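Course Materials > Surface Finishing > Unit 5

Unit 5 Handout: Light-Colored Wood Worktops, Wear and Refinishing

Read before the lab. The handout covers tops in daily bench use and does not cover floors or outdoor furniture.

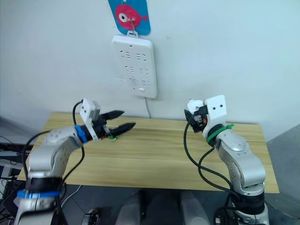
Phyllis Haslam objected to the first version of this handout that it treated color change as damage. Most pale tops darken or yellow within a few years under ordinary daylight, she wrote, and a finisher who sands that off will be back at the same color before long. The comment is accepted, and color is now handled separately from wear.

5.1 Color change

Light acts on the lignin in the wood and on the finish itself. Maple and birch tend to yellow. Oil-based varnish adds an amber tone of its own and keeps adding it. Water-based finishes stay clearer but do little to stop the wood underneath from changing. Any object left in one place for months will leave a lighter patch. Such patches usually even out once uncovered.

5.2 Wear

Wear is loss of finish or wood. Record it under one of these headings:

Scuffing: dull marks in the finish only. No grain exposed.
Breakthrough: bare wood showing, often gray where water has reached it.
Denting: fibers crushed, finish may be intact. Steam will lift some dents if the finish is removed first.
Gouging: fibers cut or missing. Steam has no effect.

Front edges and corners fail before the middle of the top. Inspect with a lamp held low to one side. Overhead light hides scuffing almost completely.

5.3 Water drop test

Place one drop of clean water on the area and leave it for 10 minutes. If the drop still stands and the surface wipes clean, the film is sound. A dark spot under the drop means the film has failed at that point. Test at least one edge. Let the area dry overnight before sanding.

5.4 Recoating

A sound film needs only cleaning, a light scuff with fine abrasive and one or two new coats. Bare patches have to be sanded beyond their borders, or the old film edge will show through — this is the most common fault in submitted panels. Sand with the grain. Remove dust with a vacuum and a damp cloth, then wait until the surface is dry to the touch.

Do not recoat over wax. Wax prevents adhesion and is hard to see. Wipe with mineral spirits, change cloths often, and dispose of them in the lidded metal can.

For the lab: bring your wear record from Unit 4 and one test panel, sanded but uncoated.

Related handouts
Unit 3: Abrasives and Grit Sequence
Unit 4: Keeping a Wear Record
Unit 6: Oil and Wax Finishes
Unit 7: Edge Repair and Fillers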